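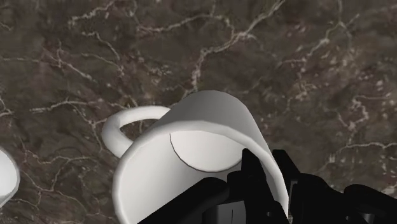

Chapter 7
Collecting Demonstrations in Simulation

A policy trained by imitation can be no better than the examples it is given. Earlier chapters took the training set as fixed and asked how to fit a model to it. We now turn to how such a set is made, using simulated tabletop tasks in which an arm with a gripper handles common objects such as mugs.

A demonstration is a sequence of paired observations and actions, recorded at a fixed rate from the reset of the scene to the end of the task. The observation holds one or more rendered camera views and the joint positions of the arm. The action is the command sent at the same time step. Errors in this pairing — even a delay of a single step — are hard to detect by eye and must be checked before training.

Our main case is the Cilum set, collected by Suha Twal and Detlef Wendt. It contains 1,496 demonstrations, of which 279 were held out for testing. Between episodes the program changed the starting pose of each object and the surface texture of the table. Grasp type was left to the operator. A mug may be held by the handle, around the body, or by the rim with one finger inside the opening, and a set that mixes these grasps calls for a model that can represent more than one correct action.

Section 7.1 defines the episode format. Section 7.2 covers operator controls and the handling of failed attempts. Section 7.3 treats the choice of starting states, and Section 7.4 describes tests for gaps in coverage. Readers who have not met behavior cloning should review Chapter 2 first.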